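Tuesday, open day notes – Garnura bay

Doors at 2, first group already in the corridor before we had the arm homed. Stinon people plus the two from Mukholm who came last time. Torres group was supposed to be in the later slot but showed up with everybody else, so one big crowd. Need a rope or tape line next time, they lean in.

Setup
Same washer as in June, front loader, door swung wide open. Arm on the tall stand. Loaded the drum with dark stuff only, which was my idea and a bad one – very hard for people at the back to see anything. Bring the yellow towels.
Speed cap left at the low setting. Program 704, not the newer one. The newer one still does the wobble on approach and I did not want to explain that to visitors.

Run 1
Stopped on approach, my fault, start pose was off from when we moved the stand. Re-taught the two points above the door and went again. Lost 5 minutes. People were nice about it, one asked if it was thinking.

Run 2
OK. One item out, dropped in the bin, applause (!). Someone wanted to know if it could do socks. Said sometimes.

Run 3
Slower. Went in too close to the gasket for my taste so I paused it at the rim to check clearance, then let it continue. Talked thru the bellows sleeve while it was stopped, that was the part the Mukholm pair cared about most. They wanted to know how often we change it. I don't have a good answer, we should start writing it down.
Tip just inside the rim, next to the fabric:
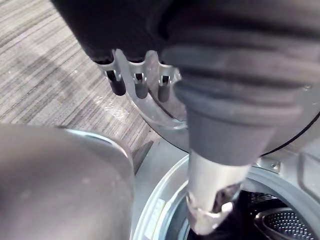 Questions I couldn't answer
- Price of the whole thing. Said 2000 for the end tool parts only, and that the arm is seperate. Check this before it ends up in somebody's email.
- Whether it works on a top loader. Never tried.
- What happens if the door swings back during a reach. Good one. We rely on it staying put.

To do
Re-teach the start pose properly, not the quick fix from today.
Mark stand position on the floor – tape won't hold on that carpet, try chalk or a template.
Move approach point out from the gasket a bit, lower left side esp.
Send Torres the slides, they missed the intro.
Bin was too small, get the bigger one from Garnura stores.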